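Streaming a local talk night to other venues -- what do we need?
Posted by Raimonds Paju, 4 Apr 2024

We run a small evening of short talks called Estero, upstairs at the Akbulut bookshop. Each speaker gets three minutes. In September we want to link up with two groups in other towns, so each room can watch the others live. The upstairs room seats 60 and the wifi is the shop's ordinary broadband. I can borrow a laptop and a projector.
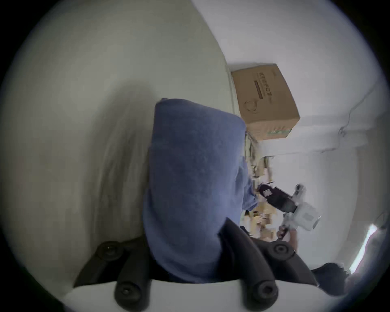 My main worry is sound. Last year we tried a video call and the far end heard mostly the audience coughing. Also, should each town run its own slides, or should one person hold the lot? We have 700 to spend between the three groups and would like some left for printing.

Şengül Değirmenci
Spend it on sound first. Get one decent microphone for the speaker and feed it straight into the laptop through a small USB mixer. Don't use the laptop's own mic at all. Mute your room whenever another town is talking, otherwise you get an echo.

Slides should stay local. Each town shares its own screen during its turn, and everyone sends a backup PDF to one person the day before. Use a network cable if the shop will let you run one up the stairs. Do a full test a week ahead, at the same time of evening as the event -- our line was fine at lunch and hopeless at eight.

Put one person in charge of the running order and give them a phone number for each room.

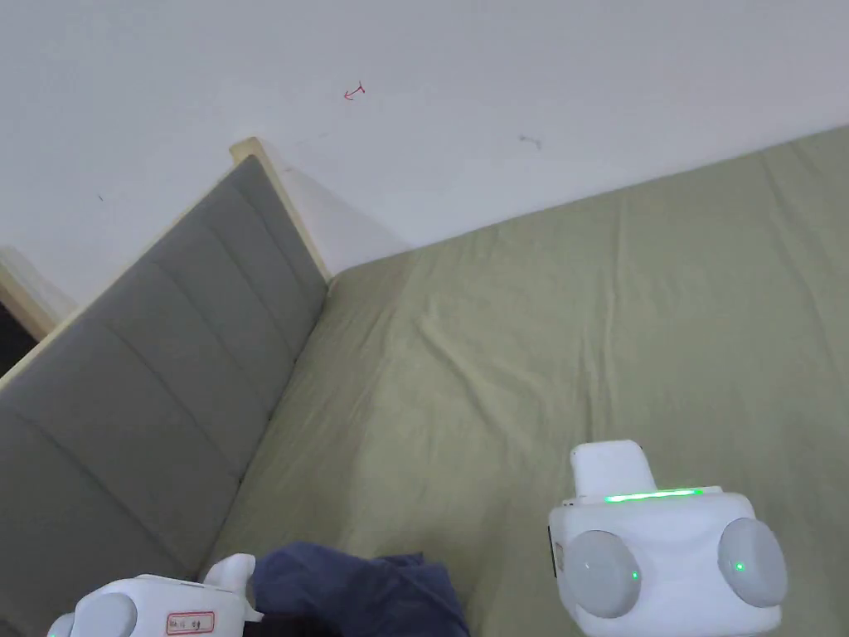

Muammer Eren agrees about the cable but would skip the mixer. A USB microphone on a stand did the job at the Flukton night with 66 people in, and it was one less thing to set up. Leave ten minutes between towns as well, as the changeovers always run over.

Ardalan Rostami
just record it and put it up after, much easier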